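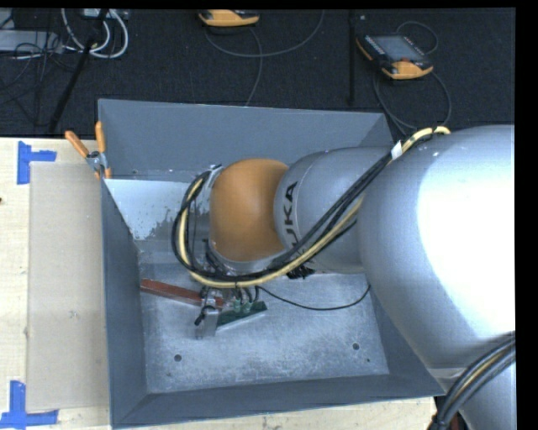 I went to my first town council meeting in October, and I went because of a crosswalk.

The crosswalk is on Foley Street where it meets the rail trail. It has been there for as long as I've lived in Grirwood. The paint wears off every winter and gets redone every June, and in between you stand on the curb and guess. The speed limit is 30. I walk across it twice a day to get to the bus, and I'd say I wait for a gap more often than anyone stops for me.

Gifty Abugri had put a note on the neighborhood list saying the street was up for repaving and that the plan on the town website showed the same two painted lines going back in. She asked people to come and speak. I had never done that before, so I read the plan the night before. It's 63 pages and most of it is drainage. The crosswalk is on page 8.

You sign up on a sheet by the door and get three minutes. There were six of us there for Foley Street. Everyone else had come about a parking permit change and left as soon as that was voted on, which took until 8:40.

Gifty went first and asked for a raised crossing and a curb extension on the school side. Jahangir Sarkar drives the 6 bus and talked about what it's like to stop for someone there and see a car come around him on the left. That was the part the council members wrote down. I said my piece about the bus stop and finished with a minute left over, and I didn't know what to do with it so I sat down.

The town engineer, Shahnaz Jayasinghe, was clear and pretty patient with us. A raised crossing means moving a storm drain, and that isn't in this year's money. Curb extensions might be possible in paint and flexible posts, which can be done with the repaving. She said she would price it out and bring it back. One council member was worried about the plows. She said posts come out for the winter in other towns and could here too.

I would have liked the raised crossing. Paint and posts for half the year is still better than what we have, and if people get used to the narrower street it may be easier to ask for concrete later on.

A few things if you want to come to the next one:

The sign-up sheet goes out at 6:30 and they take it away when the meeting starts at 7.

Written comments count. Email them to the clerk by noon the day before and they go in the packet.

Bring something to read – the street items are always near the end.

Gifty is also collecting signatures and wants 300 before the engineer's numbers come back. She had just under half when I talked to her. The clipboard is at the counter of the bike shop, or you can catch her on the trail most mornings before work.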